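Home | Products | Poultry Care | Manuals | Dealers | Contact

Wulgate Sulix Poultry Waterer and Supplement Doser
Set-Up Guide, Section 4: Preparing and Dosing Liquid Supplements

This section applies to all Sulix dosers with the 16-ounce stock bottle. Read it in full before connecting the doser to a water line that serves live birds. Section 3 (Mounting and Leveling) must be completed first.

4.1 Before You Begin

The doser draws a small amount of liquid from the stock bottle each time water passes through the housing. It is intended for water-soluble vitamins and electrolytes only. Oil-based products will coat the metering valve and must not be used.

CAUTION: Do not use the doser to give medication unless a veterinarian has supplied written directions for your flock. Observe all withdrawal periods for eggs and meat.

4.2 Filling the Stock Bottle

1. Close the supply valve and press the red relief button until water stops dripping from the outlet.
2. Unscrew the stock bottle and rinse it with clean, cool water.
3. Shake the supplement container well. Many vitamin products settle during storage.
4. Measure the amount stated on the supplement label and pour it into the bottle.
5. Add water to the fill line. Do not use water from a softener.
6. Fit the Konden seal with the flat side facing down, then hand-tighten the bottle. Tools will crack the collar.

NOTE: Mixed stock solution loses strength in light and heat. Discard any that remains after 8 hours in hot weather.

4.3 Setting the Dial

1. Turn the dial to OFF and open the supply valve slowly.
2. Check the housing for leaks. A leak at the collar usually means the seal is upside down.
3. Turn the dial to the setting that matches the supplement label. If the label gives no setting for dosers, contact the manufacturer of the supplement before proceeding.
4. Run the line until the treated water reaches the last drinker.
5. Confirm that every drinker is flowing — birds in the far pens are the first to go short.

CAUTION: The doser is rated for flocks of up to 600 adult birds. Larger flocks require the Rezaei twin housing, part number 2558.

4.4 Watching the Flock

Birds may drink less when the taste of the water changes. Compare water use with the previous day. If intake falls sharply, turn the dial to OFF, flush the line, and provide plain water. Chicks and birds that are ill should be observed more often, and a separate drinker of plain water should be kept within their reach.

4.5 Cleaning and Storage

1. Turn the dial to OFF and run plain water through the line until it is clear.
2. Remove the bottle and wash it with mild dish soap. Rinse twice.
3. Lift out the metering valve and soak it in white vinegar if scale is present.
4. Allow all parts to dry before reassembly.
5. Drain the housing before the first frost. In northern areas, this should be done in October.
6. Store the doser and its hand tools in a dry place, away from feed.

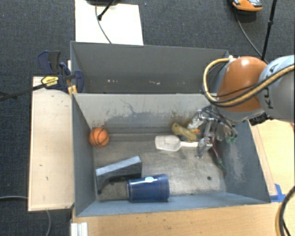

4.6 Replacement Parts

Seals and metering valves are wear items and are not covered by the warranty. Order through your dealer, and have the model number from the underside of the housing at hand.

Comments (3)

henhouse_north: Step 6 in 4.2 should be in bold. I had the seal in wrong for a week and blamed the bottle.

Dorian Bodin: Does the fill line allow for the supplement, or is it water only? The guide could be clearer.

Wulgate Support: The fill line is for the total, supplement included. We will pass the remark on to the manuals group.

Contact Wulgate Customer Service | © Wulgate. All rights reserved. | Back to top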